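Friday, July 31, 2020
By the Home Storage desk

Perforated steel shelving was built for stockrooms, and it has moved indoors with few changes. The upright is a folded strip of metal punched with holes at a fixed pitch. Shelves hang from the holes, so the height of each level can be changed later with no drilling.

The Skyrme unit, sold by Plakard, is typical. It is 1000 mm wide and takes up to 16 clips, 4 to a shelf. The makers print a load figure for each level, and it assumes the weight is spread evenly. A single heavy item at mid-span uses up that allowance much faster.

Most household loads are light but awkward. Handbags slump, bottles tip, and planters need headroom for the tallest stem. Zemon, which fits out small shops and apartments, sets its levels from the contents: measure the tallest item in each group, add a hand's width, then take the next hole up. Bags and a watering can go high, as they are easy to lift down. Drinks sit in the middle. Artificial flowers can go on any level, and one row of matching square planters keeps a shelf tidy.
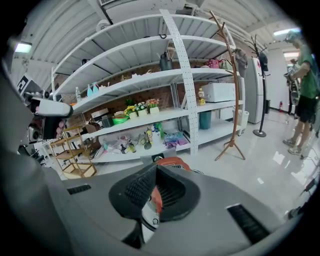
Roltlow wrote in to say that the hand's width is too generous for a narrow room, and that two fingers will do for anything that slides straight out.

For bottles that may be right. A potted arrangement has to be tilted to clear the shelf above, and the larger gap saves the petals. Against brick, check the uprights with a level before loading - old walls are seldom flat, and the unit should be packed out at the fixing points. The Plakard wall kit costs 695 with the shelves. Longer uprights are due in September.

Related
Choosing a wall anchor for old brick
Cleaning artificial flowers
Shelf clips compared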